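Bench notebook, February

Hide glue trials, continued (chair project)

Came in early because I couldn't stop thinking about the back splat. Put the glue pot on at 7:40 and it was at 60 C by the time I'd had my coffee and swept up. I'm keeping it at 60 from now on. Last week I let it creep up while I was on the phone with Marek Murín about the cane order, and the batch went thin and stringy and smelled like a wet dog. Threw it out.

Soaked a fresh batch overnight, granules just covered with cold water. Dougal Cowie swears by a splash of vinegar in the soak to slow the gel. I tried it in the small jar only, marked V on the lid. If anybody borrows from the fridge, please don't mix the V jar with the plain one!

What I glued

Six test joints in beech offcuts, all round mortise and tenon, same bit, same depth. Three with plain glue and three with V. I warmed the parts on the radiator first, which makes a bigger difference than anything else I've tried (cold wood chills the glue before you can even get the joint home, and then you're whacking it with a mallet and swearing). The plain ones grabbed fast. I had one tenon stop a hair short of the shoulder and had to leave it. Marked it with an X so I don't fool myself later.

The V joints went together with time to spare. I could twist each one a little to line up the grain. I want that extra time for the real chair, where there are 12 joints in the undercarriage and they all have to go in more or less together. Two people on that, minimum. Senyo Tetteh has offered, and he has done more chairs than I have, so I'm going to let him boss me around.

Broke the first set

These are the joints from the last entry, so they've had a full week in the rack. Clamped each one in the vise and hung the bucket off the end of a long stick, adding sand a scoop at a time. Crude, but it's the same crude every time.

Joint 1 let go in the wood, a nice long tear down the tenon with glue still stuck to both sides. Joint 2 the same. Joint 3 came apart clean at the glue line and I was annoyed until I looked down the hole — there was a burnished ring all the way around, shiny as a spoon. Dull bit. I'd made that mortise last and the bit was squeaking by then, I remember it. So 3 doesn't count against the glue, it counts against me for not stopping to sharpen.

Sharpened the bit before lunch. Cleaned up the spurs with the little file and left the outside faces alone.

Marjatta Lappalainen stopped by to look at the torn tenons and thinks the first two failed early because of grain runout in the offcuts. She's right about number 2, you can see the grain heading out the side. For the next set I'm splitting the tenon stock with a froe and skipping the sawn pieces altogether. Slower, but then at least I know what I'm testing. 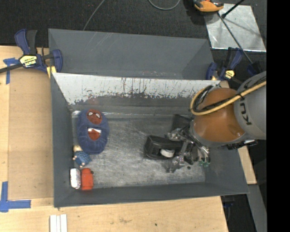 Finish samples

Moved on to these while the glue cured. Four strips of beech, sanded to the same grit, one coat each. Oil, oil and wax, shellac, and the milk paint Ilse Martens mixed up for her stools. The shellac is far too orange over beech. I thought I'd like it and I don't. Oil and wax looks dull for now but feels lovely in the hand, and on a chair the hand matters more than I used to think. Milk paint is a maybe. It went on chalky, and I'd want to see it with oil over the top before I decide.

Leaving all four on the windowsill to see what the light does to them. Half of each strip is taped over with brown paper. Don't peek, the tape won't stick twice.

Odds and ends

The seat blank weighs 985 grams less than when I brought it in, so it's still drying. I'm not cutting any mortises in it until the number sits still. The legs are fine, they've been in the warm cupboard since before the holidays and they ring when you knock two together.

The long clamp is slipping again. I backed the screw out, wiped the grease off the bar and it held, but keep an eye on it if you're using it for a panel.

Receipt for the cane is in the blue folder, 182 all in with shipping. Still owe Marek for his half of the pegs.

Next: split the new tenon stock, drill with the sharp bit, glue all six with V. Ask Senyo which afternoon suits him for the undercarriage. Refill the sand bucket, most of it is on the floor.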